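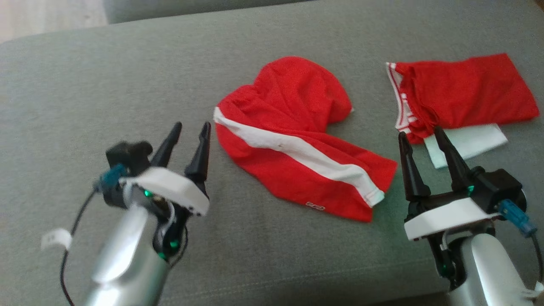 # Trono: clothes on couches

Trono is a set of 638 labeled records of clothes lying on upholstered seats, in whatever state between dumped and folded they happened to be. Each record is one moment. The labels say what kind of garment it is, what state it's in, what it's lying on, and how sure the labeler was.

I wrote this card after using the labels for a while, and I trust some columns a lot more than others. If you only read one section, read "What I'd doubt."

Maintainer: Lauri Lahtinen
Labels: Kerttu Huttunen, Reda Kamel, Seija Laitinen
Card last revised: 2018-09-10

## Why a couch

Most writing on folding clothes assumes a table or a bed. Plenty of people fold on the couch, me included, and the advice doesn't carry over very well. A seat cushion gives under your hands. Woven upholstery grabs at thin fabric, so a sleeve you meant to slide stays where it was and the rest of the shirt comes with you. You also run out of flat space quickly, and then things end up over the arm.

The earlier version of this project (Ploler) was all tabletop. Kerttu claimed at the time that her fold definitions would work on any surface. I didn't believe it then and I don't now, but the definitions are still in use with small edits, so you should know where they came from.

## Columns

| Column | Values | Notes |
|---|---|---|
| `garment` | shirt, shorts, pants, jersey, towel, other, unsure | "unsure" is a real value, please don't drop it |
| `main_color` | free text | one or two words |
| `surface` | seat, arm, back, more than one | see below |
| `state` | crumpled, spread, part folded, folded | the weakest column |
| `print` | free text | only what can be read |
| `edge_seen` | yes, no | is a hem, cuff or waistband visible |
| `sure` | 1 to 5 | filled in by the labeler |

There are 69 distinct garments by our count. That figure depends on recognizing a thing again when it's bunched up differently, and I would not bet much on it. A red garment with a white stripe is easy to match with another red garment with a white stripe, and just as easy to match wrongly.

## How state is decided

- **crumpled**: fabric bunched with no clear outline.
- **spread**: outline mostly readable, wrinkles allowed.
- **part folded**: at least one deliberate fold, not finished.
- **folded**: you could put it on a shelf and leave it.

Those read nicely. Now try them. A soft, thin garment on a seat can be bunched at the top and lie wide and flat toward the hem. Kerttu calls that crumpled. Reda calls it spread if he can see the hem. The written rule since May is that the worse state wins, so it goes in as crumpled, but rows labeled before that were never redone.

"Deliberate" is the other problem. A corner turned up is a fold if somebody meant it, and a single moment doesn't tell you what anybody meant. I asked for that word to be removed and lost the argument.
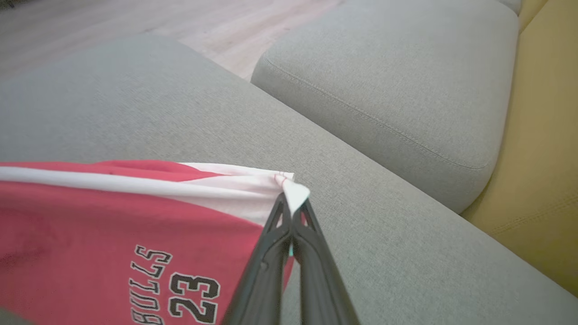
Corners and trims cause more disagreement than whole garments do. Sportswear is the usual trouble: wide white trim, a panel that changes width, slick fabric that won't hold a crease. With half of it out of view, a jersey and a pair of shorts can look exactly alike. If the labeler couldn't settle it, `garment` should say "unsure," even when the lettering is perfectly clear. Reading BULLS and 23 on red fabric gives you the `print` column. It doesn't give you armholes.

For `print`, write the letters in normal reading order whichever way they're turned on the couch. If part of a number is hidden, write what can be read and lower `sure` by one. Small logos that can't be made out get "logo" and nothing more. Seija had been filling in brand names from memory, which I've taken back out wherever I found them.

## Surface

`seat` and `arm` are usually obvious. `back` turned up less than I expected. Use "more than one" when the garment touches two parts of the couch, and don't infer a second part you can't see.

Couch color was recorded at first and then dropped. One person's gray was another's light gray, on the same couch, depending on the side of it they were looking at. I can't see what anyone would have done with the column anyway.

## What I'd doubt

1. **Anything comparing states.** Two labelers going over the same rows differed often enough that I stopped calling it noise. Merge part folded and spread if your use allows it.
2. **`sure`.** Reda's 3 is Seija's 5. Compare it within one labeler's rows only.
3. **The claim that this shows how people do laundry.** It appeared in an old project summary and I'd like it to go away. These are clothes on a few couches. Nothing in the rows says whether they were clean.
4. **Color names.** Coral, red and bright red are all in there and I suspect they sometimes mean the same garment.

Chia-hao Poon thinks I'm too hard on the state labels and that they're fine for sorting the easy cases. Maybe so. Easy cases could be sorted by hand in an afternoon, which makes me wonder what the labels were for.

## Known gaps

- No knitwear to speak of, and 8 towels, all plain.
- Dark clothes on dark upholstery are nearly absent.
- Socks were left out on purpose after we failed to agree on what a folded sock is.
- 6 rows have no `surface` value. I know which ones and haven't fixed them.

## Changes

**Current**
- "worse state wins" written into the state rules
- brand guesses removed from `print`
- couch color column dropped

**Before that**
- moved over from Ploler, tabletop rows removed
- "unsure" added to `garment`

## Corrections

Send the row number, the column and the value you think is right. A sentence on why helps for `state` and isn't needed for anything else. Lauri merges corrections; if you and the original labeler disagree, both values are kept in the notes field until a third person has looked.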